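Forum index > Manipulation > Software and tooling

Gripper width channel vs. image pose: anyone trust the Goodall loader?

gravelpath
Posted Apr 8, 2022

I've been training a cloth policy off hand-held gripper data and I'm starting to think the loader is feeding me garbage. 697 episodes, mostly clothes and bags in bedrooms. Training loss looks great. On the arm it closes early, nearly every time, and grabs air just above the fabric.

Goodall's README says the width signal and the wrist camera are "aligned at load." Aligned how? I read the code and it's a nearest-timestamp match with no offset term at all. Two samples from the set I'm using:
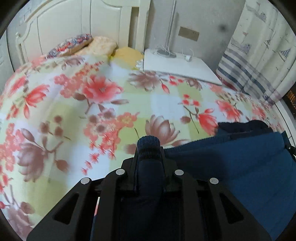
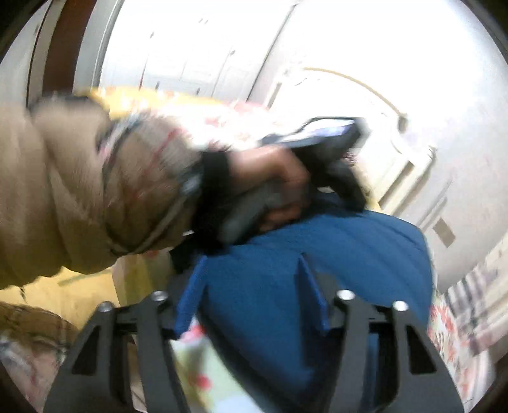 Before anyone says "more data," I already went from 100 episodes to the full set and the early close didn't budge. I don't believe this is a scale problem.

tinsnips_r
Let me guess, width comes from one clock and video from another, and nobody wrote down which is which. Been there. Plot width against finger position from the frames. If the curve is shifted by a constant you've got latency and you can fix it in one line. If it wanders, you've got drift and a bad week ahead.

Retno Subramaniam
I'd be careful blaming the loader first. I've used Goodall since last June on towels and shirts and my closes land fine. What's your action horizon? If you predict a long chunk and execute all of it, you'll close early with perfectly synced data. The policy commits to a close based on an image that is already old by the time the fingers move.

gravelpath
Horizon is 16, I execute 6. Cut it to 2 just to see. Still early, only jerkier.

Retno Subramaniam
Then I take half of it back. Are you compensating for the camera delay on the robot side, though? People fix the training data and forget the arm has its own lag.

mossbank
Honest question from the cheap seats. Why regress a width at all for cloth? A cuff pinched in the jaws and a cuff missed by a hair give you almost the same number. There's hardly any thickness there. I'd go binary open/close and let the pose do the work. All this fuss over continuous width on fabric looks to me like people copying a config that was written for mugs.

tinsnips_r
Binary is fine until you need a half-open approach so you don't plow the sleeve across the bed. Ask me how many shirts I've pushed onto the floor.

mossbank
So use three states. Still not a regression problem.

Geum-ok Moon
I maintain a fork of the loader, so weigh this accordingly. The nearest-timestamp match is real and I don't like it either. There was an offset field in the old config and it was dropped when the format changed. My fork puts it back as width_offset_ms, default zero. You have to measure the value per rig. If you merged data from more than one gripper, a single number will be wrong for some of your episodes.

On your samples, the thing I'd worry about second is pose. The fisheye sees plenty in a bedroom, but SLAM wants things that hold still. Fill the view with bedding and moving sleeves and a lot of your features are on surfaces that deform. The tracker will happily report a smooth trajectory that has slid forward a little. A smooth path tells you nothing. "Grabs air just above the fabric" could be a pose error in the approach direction, and then the gripper timing is innocent.

gravelpath
That's an annoying thought. Is there a way to separate the two without rebuilding the map for everything?

Geum-ok Moon
Pick 7 episodes. Tape a tag to something rigid that stays in view, a nightstand or a door frame, and record fresh ones if the old ones don't have it. Compare tag pose to SLAM pose through the grasp. If they agree, go back to the clock.

kettle_logic
Or run it through Flarance and let the segmenter mask the moving stuff before tracking. Their blog post claims it fixes precisely this.

Retno Subramaniam
Their blog post shows one kitchen with a checkerboard in the corner. I tried the mask step on laundry. It masked the whole bed in half the episodes, tracking lost lock, and the tool interpolated across the gap and marked the episode as good. I'd want to see a rejection rate before I put it in anybody's pipeline.

kettle_logic
Which version? They changed the gap handling.

Retno Subramaniam
Whatever was current last month. If they fixed it, great. The release notes don't say so.

mossbank
Clukik has the same disease, by the way. Green check mark on every episode. I've stopped reading check marks.

gravelpath
Update. Did the plot tinsnips_r suggested, on episodes from one rig only. Width leads the video by a near-constant amount. Put that into Geum-ok's fork, retrained on that rig's subset, and the early close is better but still there. It now touches fabric maybe half the time before closing. So the clock was wrong, and something else is wrong too. Tag test is next.

mossbank
Or the subset is smaller and you're reading noise. How many rollouts?

gravelpath
Fair. Not enough. I'll run more before I claim anything.

Geum-ok Moon
Post the offset when you have it for the other rig as well. And check that both rigs were on the same firmware. I had two that weren't, and the offset changed sign between them.

tinsnips_r
Changed SIGN? Okay, I'm going to go check mine.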